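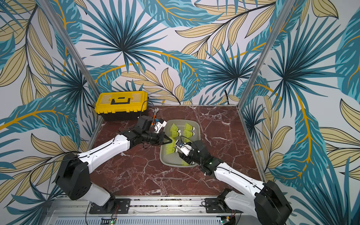 By Gunhild Thygesen
Posted in Garage & Utility Room, September
3 comments

My sister Ingeborg called the other night while I was up to my elbows in the bin of sports stuff and asked why I didn't just wait a few years and let a robot do it. She was kidding (I think!), but I've been chewing on it ever since, so this month's tips come with a side of robot talk.

I already have machines I'd fight you for. The dishwasher, the dryer, the little round vacuum that gets stuck under the radiator. What they have in common is that I do the fiddly bit. I load, I fold, I pick the socks up off the floor so the vacuum doesn't eat them. The chore I want gone is the picking up, and two arms and a tray is a pretty good picture of that chore, if you ask me. Get the loose things into the container. A four-year-old can do it, given a bribe.

So can a machine do it yet? My take is sort of, in a small space, with one kind of thing and a person close by. I would not turn one loose on my garage. My garage has 794 things in it and I only know what half of them are.

Funny thing is, when I think about what would make a tidying job easy enough for a robot, I end up with the same advice I've been giving on this page for years.

Clear the surface first. Get everything off it that isn't part of the job, even the stuff that's "only there for a minute." Tools go back in the toolbox, and yes, that includes the wrench.

One kind of thing per container. Mixed bins are where good intentions go to die. I had tennis balls, bike lights and a bag of grass seed in the same crate all last winter and every single trip to it took me 9 minutes.

Go shallow. A tray with a low rim beats a deep bucket for anything you want to see and grab. I have an old Sutter baking tray that's been holding garden ties since it got too scratched for cookies, and it's the best organizer I own.

Put the tray where the mess is! If you have to walk across the room with each handful you'll quit halfway. I know I do.
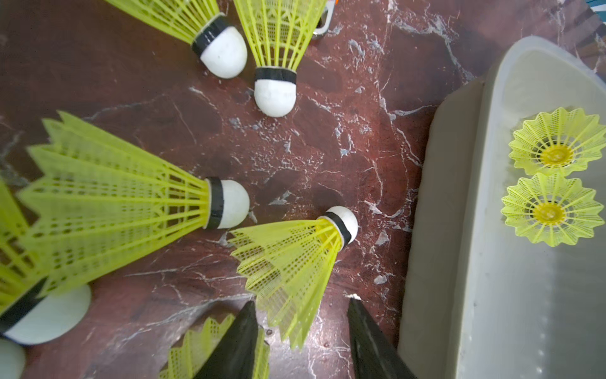 Grip is the part I never gave a thought to until I tried tidying with kitchen tongs, which I recommend as a rainy afternoon experiment. Socks are easy. A wine glass is terrifying. Then there are shuttlecocks, which have a nice solid cork at one end and all that flimsy netting at the other, and when they're scattered over a floor the corks point every which way, so you need a different approach for each one. I always go for the cork end. The skirts catch on each other, too, when they're lying that close, so start with the ones off by themselves and work toward the pile. Standing them in the tray with their skirts up looks pretty, like a row of yellow flowers, but for long storage I'd go back to the tube they came in.

Same idea for other lopsided things, by the way. Paintbrushes by the handle, light bulbs by the metal base, whisks by anything except the wires.

Phong next door is much more hopeful than I am. He figures we'll all have something that clears the table by the time his kids are in college, and he's started a jar for it, with $1,212 in it so far. I told him to spend it on shelves. Laundry is my test. When a machine can take a warm fitted sheet out of my dryer and fold it into something that fits on the shelf, I'll write a very long post and then go lie down.

Next month, by request, rust on garden shears. If you've got a method that doesn't stink up the kitchen, send it in, and tell me what you used to scrub with.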